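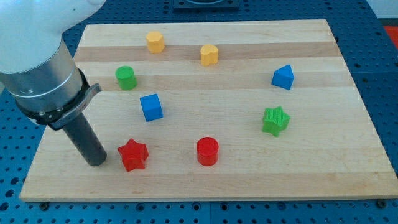 Sorting Shape Blocks by Color: Setting Up the Tabletop Activity

This guide is intended for classroom staff and parents who wish to offer the color and shape sorting activity used in the Ellby early learning rooms. It suits one child or a group of 2 and may be completed at any low table.

What is needed

A flat wooden board, large enough that the blocks can be spread out with clear space between them.
A set of chunky shape blocks in several colors. Stars, hearts, cubes, cylinders and octagons are all suitable.
One shallow tray for each color.
A damp cloth.

Preparing the board

Wipe the board and allow it to dry. Place it on the table with the long side facing the child. A plain, pale surface is preferred, as bright blocks are easier to tell apart against it. Boards treated with oil should be left overnight before use.

Set out the blocks with no fixed pattern. Avoid placing all blocks of one color side by side at the beginning. A hand's width between pieces is sufficient for most children.

Running the activity

1. Name each color once, pointing to a block as you do so. Keep the wording short: "red," "yellow," "blue," "green."

2. Ask the child to find every block of one color. Yellow is a useful first choice when the set includes two yellow blocks of different shapes, such as a heart and an octagon.

3. Have the child move the blocks to the matching tray. Blocks may be pushed or lifted.

4. Return all blocks to the board and repeat the exercise by shape. Children who sorted easily by color may need more time at this stage – the change of rule is the harder part of the task.

5. Allow up to 26 minutes in total, including the time spent putting materials away.

Storage and care

Wash plastic blocks in warm water with mild soap and dry them fully. Store the board upright in the Drokero cabinet, away from radiators. Missing or cracked blocks should be reported to Yiran Du, who keeps the replacement sets in the Firkulitz room.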